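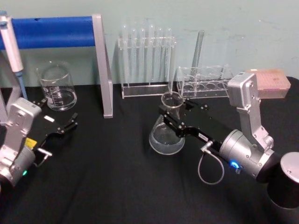
Can a robot arm learn to handle clear glassware from demonstrations alone?
It can for a good share of everyday bench moves, provided the demonstrations were recorded with the same kind of glass and the same lighting you plan to use later. Pouring is still the hard part.

So, I've been living with Lullbridge for most of the spring, and people keep asking me if it's any good, so I'm finally writing it up. Lullbridge is a training method that comes as a software kit. You drive two arms by hand through a task, you save a pile of those runs, and it trains a policy that tries to do the task by itself. It came out of Kazue Sekiguchi's group, and Ronell packages it up with an installer and a support address (more on the support address later, grumble grumble).

My background, in case it matters: I run the small automation corner of a teaching lab. I'm a chemist who picked up some Python, and I've never trained anything bigger than a spreadsheet macro before this. If you do robot learning for a living you'll find half of this review obvious and the other half annoying. Sorry!

What I wanted was dull bench work. Pick up an Erlenmeyer flask with some clear liquid in it, carry it to a beaker, pour, put the flask back. Then tubes in and out of an acrylic rack. All of it transparent, all of it on a black tablecloth, which is the surface the Lullbridge guide recommends for glass. I grumbled about the tablecloth for a week because it wrinkles and slides when you lean on the bench, and then I ran a few sessions on the bare white benchtop and stopped grumbling. On white, the gripper went for the spot next to the flask over and over again. Black it is.

Setup took me two evenings. The installer is fine, the calibration step is fussy, and the guide jumps from "check your cameras" to "begin recording" with almost nothing in between. I emailed Ronell about the missing part and got a nice reply from Yae Sugiyama with a page of notes that really ought to be in the guide. Print that page if you can get hold of it. The rest of the support mail I sent went into a hole for days at a time, so plan around that.

Recording is the part I liked best, which surprised me. You've got both arms under your hands and after an hour or so it starts to feel like wearing very thick oven mitts that somehow have good aim. The guide asks for 100 runs per task. I did the full 100 for the flask and got lazy with the tubes, and the difference shows. A few tips from my own mistakes:

Grip the flask the same way for the first batch and only start varying it later. I mixed low grips and high grips from the start and the policy split the difference, and halfway between is a terrible place to hold a cone.

Keep your pauses short. If you stop to scratch your nose with the flask in the air, it learns to stop with the flask in the air.

Throw out the bad runs the same day. There's a review screen for it and it's quick, and you will not remember in May which of the old ones had the clumsy put-down.

Now for the results, and I'll stick to what I measured on my own bench. For picking the flask up and setting it back down, I'd call it dependable. I leave it going while I label things at the next bench and I only glance over now and then. It copes with me nudging the racks a bit, it copes with wrinkles in the cloth, and it coped with a student's sweater being draped over a chair in view, which the older method I'd tried (Clotbridge, free, very patient community) absolutely did not.

Pouring is another story. In my best set of 8 pours it got 3 that I'd accept from a first-year student. The misses were mostly the same miss, where the flask tips a touch early and the liquid lands on the outside of the beaker. Clear liquid in clear glass gives the cameras so little to go on, and I suspect my own pouring style isn't helping, as I'm a fast pourer. When I added food coloring things got better straight away, but I can't put food coloring in everything, can I? The paper from Sekiguchi's group is upfront about this, to be fair. It has a whole section on liquids and it doesn't oversell them. The Ronell web page is a good deal rosier.

Tubes land somewhere in the middle. Getting one out of the rack is good. Getting one back into the hole works if the rack hasn't moved since the recordings, and if it has moved the arm sort of pecks at the top plate until it times out. More runs with the rack in different places would probably fix it and that's my summer job.

One thing I'd love to see changed is the two-arm handling. Lullbridge trains both arms together even when one of them has nothing to do. On my flask pickup the idle arm drifts. It doesn't hit anything, it just wanders a few inches and wanders home, and it makes visitors nervous. There's a setting called Moon (no clue why) that's meant to hold a resting arm still. It does hold it still, and it also makes the working arm slower, so I go back and forth on it. At the moment I have it on for demos and off when I'm alone.

Training time is okay. I start it before I go home and it's done by morning on the one decent machine we have. The progress display is a single number that goes down, and it told me very little. I had a policy with a lovely low number that couldn't find the flask at all, and one with a worse number that I still use every day. Test on the bench, with water, with a towel handy.

Would I pick it again over Clotbridge? For glass, yeah, easily. For blocks and boxes and plastic tip racks I couldn't see much between them, and Clotbridge costs nothing. If your whole reason for buying is pouring, I'd hold off for the next version and borrow somebody's setup to try in the meantime.

I'm giving it 3 stars out of five for now, with the pickup alone worth four. I'll add an update under this once I've redone the tube runs with the rack moved around.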